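关于我们 Drevberg 餐桌布置与家务课堂

铺桌布,摆盘子,收桌子。我们教的就是这些。

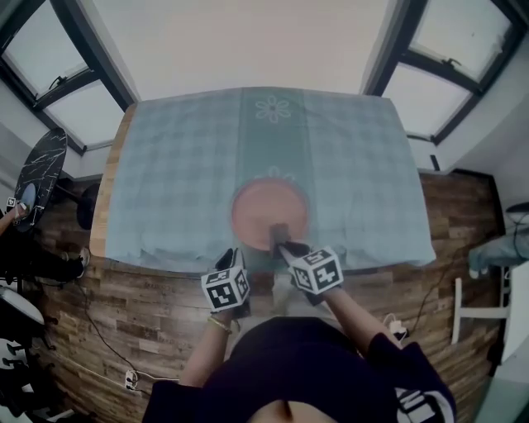
先说课,再说人,时间紧,想到哪写到哪。

Drevberg 是一间小学校,阁楼上,木地板,斜窗,白天光线好,阴天开灯。不教做菜,常有人打电话来问,真的不教。教的是菜做好以前和吃完以后的那一段:桌子怎么铺,盘子放哪儿,客人走了怎么收。

最早只有一门课,周二晚上,Raelene Lockyer 一个人带。她以前在旅馆餐厅干了很多年,手快,话少,看见桌布歪了会直接走过去拉。后来 Baoshan Pan 加入,管教具和采购,也管这个网页(错别字找他)。Desta Asfaw 带周末的亲子班,Nana Addo 接电话、排课、催作业。对,有作业。

现在的课:

桌布课。量桌子,选尺寸,四边垂多少。有中间条纹或者花样的布,先对中线,再管四边。靠人坐的那一边容易垂太多,一坐下就压在腿上,起身的时侯连盘子一起带走。布要从两头拉,不要从中间推。折痕用手掌抹,抹不平的拿回去熨,别指望盘子压得住。

摆盘课。从一个盘子开始,一张桌子一个盘子,先学放稳。盘边离桌沿多远,自己用手指比,每个人手不一样,比出来的就是你家的标准。然后是盘子上的东西,小块的点心、小块的什么都行,往盘边放还是往中间放,放下去就别再挪来挪去。练习的时候我们多用代替的小块,省得浪费吃的。陶土色的盘子配浅蓝灰格子布,学员问得最多,Raelene 的意见是:好看,但别再加第三个深颜色。

收桌课。先收小的,再收盘子,最后收布。布往里折,碎屑包在里面,拿到外面去抖。这一课最短,大家最不爱上,上完回家用得最多。

亲子班。孩子摆,大人看,大人不许伸手。Desta 管得很严。

学费:单次课 1950,三次一套 3568。套课可以换人来上,夫妻轮流、母女轮流都有过。材料费另算的只有一门,桌布缝边,1047,含布,布自己挑。缝边课一年开得不多,人够了才开,先登记。

布从 Ankrah 拿,是一家做家用织物的小铺子,格子的、带花的都是他们帮我们裁。盘子一部分是 Zarkton 的样品,有色差,我们不介意,平时练习够用。也可以自带盘子来,碰坏了我们不赔,先讲清楚。

关于为什么办这个。没什么大道理。Raelene 搬家那年请人吃饭,桌子是新的,布是旧的,短了一截,客人走了她坐在那儿越看越不顺眼,第二天去裁布,顺便帮邻居也裁了一块。邻居又叫了邻居。后来她家客厅站不下了,就找了现在这个地方。

Mohammed-Awal Amegashie 是我们第一批学员,现在每年 12 月回来带一次年末长桌课。长桌难,两块布要拼,接缝放哪儿他有一套自己的讲究,和 Raelene 的不一样,两个人在课上会争。争完各教各的,你喜欢哪个学哪个。这门课名额走得快,想上的早点讲。

学员作业我们都留着,统一放进一本叫 Jendus 的册子,就是一本夹子,里面是大家画的桌面图,谁坐哪儿,盘子放哪儿,布怎么朝。来上课可以翻,别带走。

几件小事:
进门换鞋,木地板怕划。
长头发扎起来。
戴不戴首饰随你,宽手镯会勾布,自己小心。
水杯放窗边,不要放在练习的桌上。
迟到十分钟以内直接进来,不用道谦,找空位站好就行。

没有停车位。楼梯有点陡,带孩子的请牵着手上来,推车放一楼。

报名打电话或者写邮件,写清楚想上哪门、几个人、家里桌子是方的还是圆的。圆桌的布我们单独讲,不和长方桌混在一起。Nana 一般当天回,忙的时候第二天。周二晚上都在上课,电话没人接,留言就好。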